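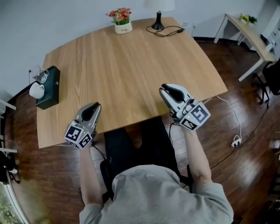
My only complaint after four months is that the table is so plain my guests keep asking when the rest of it is coming, writes one buyer of the Osley, and we have decided to take that as praise.

The Osley Table
by Atthorpe

Four legs and a flat top. We did consider adding something, and then it was lunchtime. The Osley is a rectangular table with a wooden top in a light oak color, the grain running the long way, and it will let you eat, write, wrap presents or pile up mail on it without offering an opinion.

The far end, against the wall, is where most people put the lamp and the flowers. Fake flowers are fine. The Osley has never been known to tell, and a small white planter of them looks cheerful right through January, when the real kind would be asking for help. A black-based lamp with a white shade sits well beside it. The cord you will have to deal with yourself; we sell tables.

Mugs may be put down anywhere. We suggest right side up, but people have their own ways. If you run out of table, a box with a flat lid makes a decent second story for glassware, and we have seen it done in homes far tidier than ours.

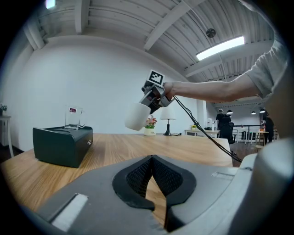

Osley top in light oak color, with white mug, clear glass mug and lidded box. Tableware and flowers not included.

Size and weight
Length: 187 cm
Load, spread evenly: 100 kg. This covers dinner, and most of the people who come to it, provided they stay in their chairs.

Finish
Matte oil, put on at the Tulach workshop before packing. Wipe with a damp cloth. Do not use scouring powder, steel wool or whatever is in the unlabeled bottle under your sink. A ring from a hot mug will usually fade after a light rub with our Yimer oil (sold separately, as you guessed).

Putting it together
The legs bolt on from below. You need two people, or one person and a lot of language. The hex key is taped under the top, where you will find it after you have looked in the box twice.

Seating
No chair comes with the Osley. A plain office chair goes under it happily enough, and so does whatever you have been meaning to replace.

Delivery
To your front door. Stairs by arrangement, and please count the stairs before you call.

Current batch: roughly 2000 tables. Page updated May 27, 2020.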